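Visit to the Keskinen paper mill, April 2023

Our group came to the mill by the early bus from Staso. The road follows the river almost all the way, and you smell the mill before you see it. It is not a bad smell, a little like boiled cabbage and wet wood. The people who live there told us they notice it only when they come home from a holiday.

At the gate we received helmets, ear plugs and yellow vests. Our guide was Melquiades Chávez, who moved to the town as a young man and has worked on the paper machine for most of his life. He speaks slowly and clearly, and this was a great help for those of us who had to follow in a second language.

We began in the wood yard. The logs arrive by truck and by rail, mostly spruce, and they are washed before the bark is taken off. The bark is not thrown away. It goes to the boiler, and the boiler gives steam for the drying and also hot water for the houses in Erkari, on the other side of the river. I had read about this before the visit, but I had not understood how big the boiler is. It is higher than the church.

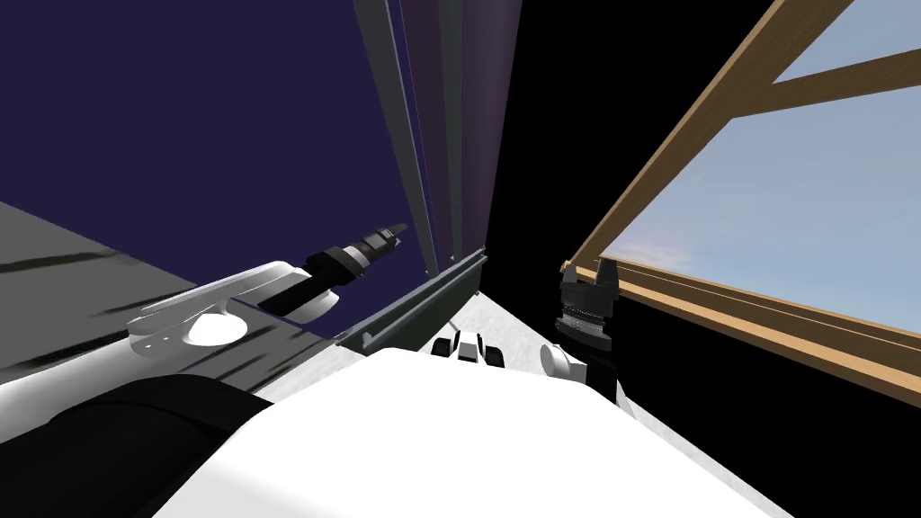

After the wood yard we walked to the pulp building. It was very warm inside and I was sorry that I had kept my sweater on. The chips are cooked under pressure, then washed and screened. Mr. Chávez gave us a piece of unbleached pulp to pass around. It is brown and soft and feels like a wet towel. One lady in our group asked if she could keep it, and she carried it in a plastic bag for the rest of the day.

The paper machine is in a hall of its own. It is 104 meters long and makes paper 6 meters wide. At one end there is something that looks like thin milk, and at the other end there is a roll of paper. In the hall you cannot talk, so the guide had explained everything in the corridor first – I think this is a good method, and other factories could do the same. They make mostly wrapping paper and paper for flour bags.

Lunch was in the canteen, fish soup with dark bread. The price for visitors is very fair. On the wall there are old photographs of the workers, the oldest from the time when the women sorted rags by hand at long tables. I would have liked more time to look at them.

In the afternoon we saw the small museum in the former office. It has 842 watermarks in drawers, and you are allowed to hold some of them against a lamp. My favorite was from the Ullik mill, which closed long ago – a heron with one foot lifted. The texts are short and well written, but the letters are too small for older visitors.

Good to know if you plan to go: the tour has many stairs, and closed shoes are required. The museum is closed from October until spring. The last bus back leaves from the main gate, not from the museum, and we had to walk fast to catch it.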